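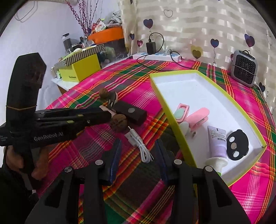 Walk-through inspection of the Murier riverside path and the Camacho Street crossing, done by me together with Thirumalai Kurup on 3/27/23, before the spring opening. The comments are longer than the form allows, so I have typed them on this page for all the residents who asked to read them. The printed copies will be on the table with the pink plaid cloth at the Huvora hall, and you can write your own remarks on the back side. Please use a pen and write the item number first.

How to read the list: OK means it is good for now. WATCH means look again at the next inspection. REPAIR means the city works office has received a request from us.

PART A — THE PATH FROM THE PARK GATE TO THE RAILWAY UNDERPASS

A1. Surface of the path, even and without holes. WATCH
Comment: The new asphalt is good from the gate until the boat steps. After the boat steps there is the old surface, and the roots of the plane trees are lifting it. The highest root makes a step of 9 cm. A person with a walking stick can manage it in daylight. With a pram I would go over the grass.

A2. Handrail on the river side, firm when pushed by hand. REPAIR
Comment: Two posts near the boat steps move when I lean on them. The bolts are there but the concrete around them is broken. Thirumalai tied a red and white tape on both posts. If the tape has gone when you pass, please tell us.

A3. Lamps working. REPAIR
Comment: We came back after dark for this item. Lamp 82 and lamp 89 are dead. They are not neighbours, so the path is never fully black, but the place under lamp 89 is exactly where the path bends. I reported lamp 82 already last August and I got a reference number for it. I gave the same number again, and the lady on the telephone was very polite.

A4. Drains open and not covered with leaves. OK
Comment: Cleaned by the city in the week before. One grating lies a little bit crooked but it does not move under the foot.

A5. Life ring in its box. OK
Comment: The ring and the rope are both present. The door of the box is stiff, you must lift it and then pull. I have asked for a small sign which says this.

PART B — THE UNDERPASS

B1. Headroom sign readable. OK

B2. Walls and ceiling, no loose pieces. WATCH
Comment: On the north wall the paint is coming off in large sheets. Under the paint the brick looks sound to me, but I am not an engineer and I wrote this also in the letter. Namis, the contractor for the painting, has been asked to come and look.

B3. Standing water. REPAIR
Comment: After one night of normal rain the water was over my shoe. It stays in the middle, where everybody walks, and the cyclists go to the side, where the pedestrians also want to go. I consider this the most serious point of Part B. Until the pump is repaired, I advise to use the upper road with children.

B4. Mirror at the corner, clean and correctly turned. WATCH
Comment: Clean, but it shows mostly the sky. Thirumalai turned it by hand and it went slowly back.

PART C — CAMACHO STREET CROSSING TO THE SHOPS

C1. White stripes visible. OK
Comment: Painted new. Very good also in rain.

C2. Push button and green light. WATCH
Comment: The button works on both sides. The green time is enough for me but not for my neighbour, who is slower. She was on the last stripe when it changed to red. We asked for a longer green time, at least on market days.

C3. Kerb lowered on both sides. REPAIR
Comment: Lowered on the park side only. On the shop side there is still the full kerb, so a wheelchair user can leave the park and then cannot arrive anywhere. The drawing from the city shows both sides lowered. I have enclosed a copy of the drawing with the letter.

C4. Sight line for drivers coming down the hill. WATCH
Comment: A delivery van was parked within the zigzag lines on both times we passed. It is allowed to stop there before the shops open, but we were there much later. Also the new advertising board for the café is in the way — the owner moved it at once when we explained the problem.

C5. Signpost to the town centre. OK
Comment: It says 300 m to the square. The arrow is correct now. Before, it was pointing to the car park.

STILL OPEN FROM THE LAST LIST

Bench without back slats beside the gate: repaired.
Dog bin at the boat steps: not yet emptied, reported a second time.
Bicycle stand at the shops: the place is agreed, the stand has not come.

Items A2, A3, B3 and C3 went to the works office in one letter. When an answer comes I will add it under the item, with the date on which I received it.

Ashwin Salian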